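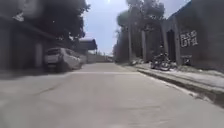

Notebook 22, p. 30

30/09/2026

Trade desk, working notes. Barley and malt diversion question, third pass.

Picking up where the last entry stopped. The claim we were asked to check is that once the tariff went on malting barley, the lost tonnage "found other homes" inside a season and the exporters came out even. It has been repeated so often in the trade letters that I wanted to see where it started. As far as I can trace it, it started in a slide from Nevudex, the brokerage, and the slide has no source line. Everyone after that quotes someone who quotes the slide.

So I went back to the shipment records for the Grukow terminal, which handled most of the grain in question. Two problems right away.

First, the terminal records cargo by declared first port. A boat that says it is going to a transshipment port shows up as a sale to that port's country. That makes it look like three new customers appeared in March. I doubt there were three. I think there was one, buying through two others, and possibly the same old customer at one remove. Can't prove it from these sheets.

Second, the grade column changed. Before March the sheets split malting from feed. After March there is a single "barley, bulk" line. If malting grade was being sold as feed at feed prices, the tonnage would hold up fine and the growers would still be losing money on every load. The Nevudex slide only shows tonnage. Of course it does.

What I did today:

- Rebuilt the old grade split for the months where Gakby (the inspection firm) still issued certificates. They test protein and plumpness, so malting can be told from feed without trusting the label.
- Matched certificates to sailings by date and hold. Got 22 sailings with a clean match. The rest either have no certificate or have one that could belong to either of two boats.
- Set the contract prices for those sailings next to the feed price for the same week.

Result, for what it's worth: on the matched sailings, grain that tested as malting went out close to the feed price more often than I would expect if "found other homes" meant what people take it to mean. I am not going to put a percentage on it. The matched set is whatever happened to have paperwork, and paperwork tends to go with the better contracts. If anything that should make the picture look too good, but I said the same kind of thing about the wine figures last year and was wrong, so I'm leaving it as a suspicion.

Note to whoever picks this up: do not use the column headed "net realized" in the Grukow file. It looks like a price after freight. It is a price after freight for some rows and before freight for others, and the switch happens partway down with no mark. I lost most of a morning to that. The raw invoice column is fine.

On the 700 figure. Two separate things in this file are 700 and they have already been confused once:

1. 700 tonnes, the trial cargo to the new buyer, sent before any long contract was signed.
2. 700 growers, the number the Nyamweya survey says it reached.

They have nothing to do with each other. The draft from last week had the trial cargo going out "on behalf of 700 growers," and that is nonsense. Fixed in the shared copy. Please check any older copy you have open.

The Nyamweya survey itself. I read the questionnaire this afternoon, and I like it less than I did when I had only read the summary. The main question is "Have you been able to find a buyer for your crop since the tariff?" Yes or no. A grower who sold everything at a loss to the feedlot down the road says yes. A grower who held grain back waiting for a better price says no, though he might be the one in better shape. There is a price question on page four, but it was optional and it asks for a range, and the bottom range is so wide it covers both a bad year and a disaster. I would not hang anything on the yes/no number. The free-text answers are more useful. Several of them mention storage costs, and storage appears nowhere in our model.

That is a real hole. If grain sat in store for a few months before it moved, the exporter's price could recover completely and the grower would still have paid for the silo, the insurance and the interest. We have been treating the sale date as the date the crop was ready. Need a storage line. I don't know where to get decent rates. The terminal publishes a tariff sheet, but on-farm storage is where most of it would have been, and there is no sheet for that.

Also looked, briefly, at the other side. The argument there is that the importing country's maltsters had to pay more for replacement barley and so shared the pain. Plausible. The only support offered is a chart of malt prices going up over the same months. Beer prices, freight rates and the price of everything else were going up then too. Without some comparison — maltsters who never bought from us, say — the chart shows that things got dearer, and we knew that. I've left the section heading in the draft and taken out the paragraph under it.

One point in fairness to Nevudex. I rechecked their tonnage against the terminal sheets and it adds up, month by month, apart from one cargo counted in both the month it loaded and the month it sailed. Small. The tonnage is right. My complaint is with the sentence people hang on it.

Disagreement in the group, recorded so we don't have it again from scratch: one view is that we should publish the tonnage result now with a note about price, because the tonnage is solid and people are waiting. My view is that the note will be dropped the first time anyone quotes it, and we will have given the slide the source line it never had. The other side says that is not our problem. I think it partly is. Not settled. We agreed to hold until the storage question has at least a rough answer.

Still to do:

- Ask Gakby if they kept retest results for cargo refused at the far end. If a load was downgraded on arrival, the contract price I have is wrong for it.
- Write to the Grukow office about the missing grade split. Was it dropped by them or by the exporters? Matters for what we can say.
- Get the wording of the survey's price ranges into the appendix in full.
- Go through the ambiguous certificates again with the loading times. Some of them may come loose from each other.
- Beef is in the same folder and nobody has touched it. Different rules, plant-by-plant suspensions instead of a tariff, so the barley method won't carry over. Keep it out of this paper.

File is saved under the same name as before with "grades" added. The old version is still there, and its totals will not match the new ones. Use the one with "grades" in the name until the Gakby reply is in.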